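Lovisa Halvorsen on planning for two arms at once

Lovisa Halvorsen writes the motion planner at Surkeo, and for most of the past year that has meant one problem: two arms, one table, and neither allowed to wait too long for the other.

"The first version planned the left arm, froze it, then planned the right around it," she says. "It was safe and painfully slow."

The new planner, called Timus, treats both arms as a single body and replans every 400 milliseconds. If a plan comes back late, the arms keep following the old one for up to 3 cycles, then slow to a stop. Halvorsen says that fallback took more work than the planner itself.

Her colleague Aslak Rustad looks after perception. His code hands the planner a rough shape for each object and a score for how much to trust it. Glossy and see-through things score badly.

"A shiny cover loses half its depth points when the window is behind it," Rustad says. "We used to fill the holes with a guess. Now we mark them unknown and the planner keeps its distance until it gets a better view."

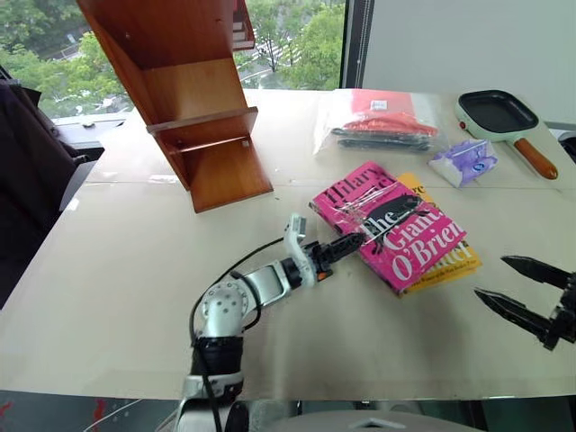

The left gripper at the edge of the pink book, with the right one held open to the side.

Books are a favourite test of Halvorsen's. They overlap, they are thin, and the colour of one often gets read as part of the next. The regression suite now has 176 recorded layouts, and a change has to pass all of them before it is merged.

What would she do differently? "Log the rejected plans from day one," she says. "We kept only the ones that ran. I spent most of May trying to work out why a good plan had been thrown away, and there was no record of it."

The logging is in now. Rustad has asked for a viewer to go with it, and she has told him he can write it.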